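The long apprenticeship of the hand

For most of its history, the craft of sewing a wound was passed on at the shoulder of someone who already knew how. The student watched, held the thread, cut it when told, and in time was handed the needle. Few written accounts of this training survive, and those that do are brief. A surgeon's household book of 1652, now in the keeping of the Rundano Library, gives the matter a single page, most of it taken up by the price of silk.

The book is one of 251 items brought together for Thread and Needle, the exhibition which opens at the Lolladlow Museum in April. Its curator, Homa Salehi, has chosen to place surgical sewing beside the domestic and trade kinds: sailmaking, glove work, the binding of ledgers. "The needles were often bought from the same maker," she writes in the catalogue. "A surgeon and a saddler might have stood in the same queue."

The first two rooms deal with materials. Visitors will find linen, silk and gut, together with the wax that was drawn along the thread to stiffen it. The Jikard family, who made needles for three generations, have lent their pattern cards, on which each curve is drawn at full size and given a number. Several of those curves would be familiar to a surgeon today. 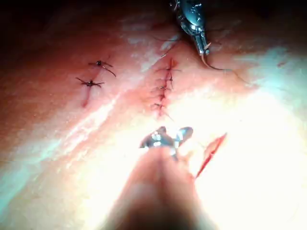
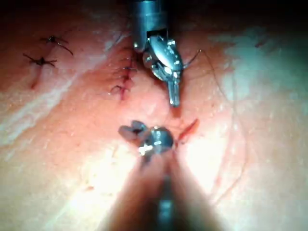
Interrupted stitches have closed two of the three cuts in the first picture; the second has two sutured cuts and one still open.

The third room turns to teaching. By the end of the nineteenth century the larger hospitals had begun to set aside hours for practice, and pupils worked on leather, on cloth stretched over a hoop, and on pigs' feet from the market. A notebook from the Sulemana collection records one pupil's progress over a winter. He was required to tie 500 knots before he was permitted to attend the ward, and he entered them in columns, with the poor ones struck through.

Lâm Kim, who taught theatre nurses for 20 years and advised on this part of the display, asked that the failed pieces be shown as well as the good ones. They hang together on the long wall – puckered seams, torn edges, a knot the size of a pea. Many carry remarks in the teacher's hand. One says only "again".

A programme of evening talks will accompany the exhibition, and the reading room will be open to ticket holders until 8 pm. Places at the sewing table, where visitors may try the hoop exercises for themselves, should be booked at the front desk.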